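Suction cups on bath mat do not hold any more 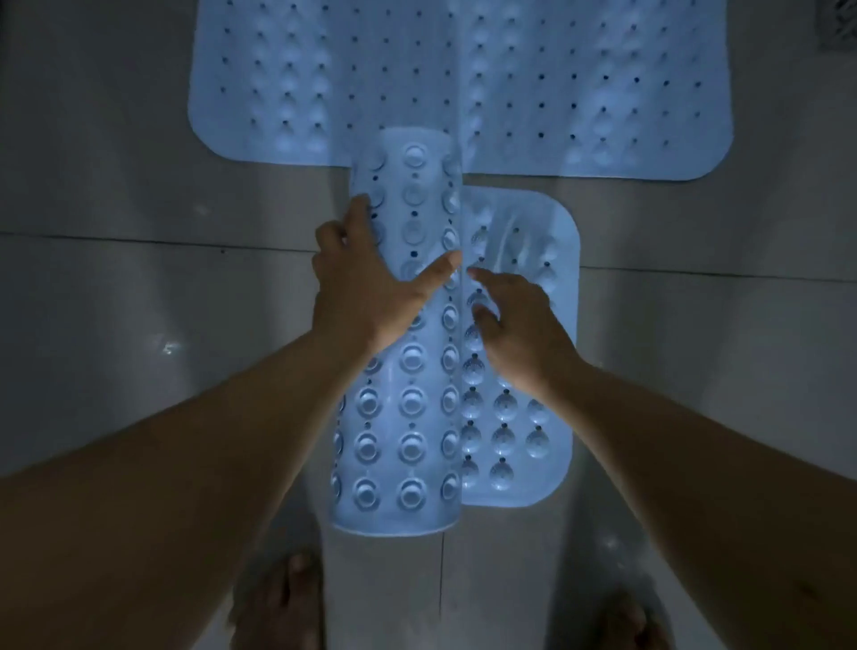
Horis Community Help › Home Care Team

Sabina Akanda
I have two rubber bath mats, light blue, with small holes. I bought them in February. Now they slide in the tub when my mother steps in. I washed them by hand with dish soap, but the cups still let go. Is there a way to make them hold again, or must I buy new ones?

Meinir Dafis
Dish soap can leave a film. Please soak the mats in warm water with white vinegar for 20 minutes, brush the cups with an old toothbrush and rinse well. Clean the tub also, where the mat will lie. Then put 5 cm of water in the tub, press every cup down, and let the water out. If a cup has become hard, no cleaning will help. For your mother I would also ask about a grab bar.

Caradog Hughes
same problem here, bought new from Stovo

Catrin Rowlands
I agree with Meinir, but check first if your tub has a rough bottom. On a rough surface the cups never hold well. And hang the mats up after each bath, with the cups to the outside.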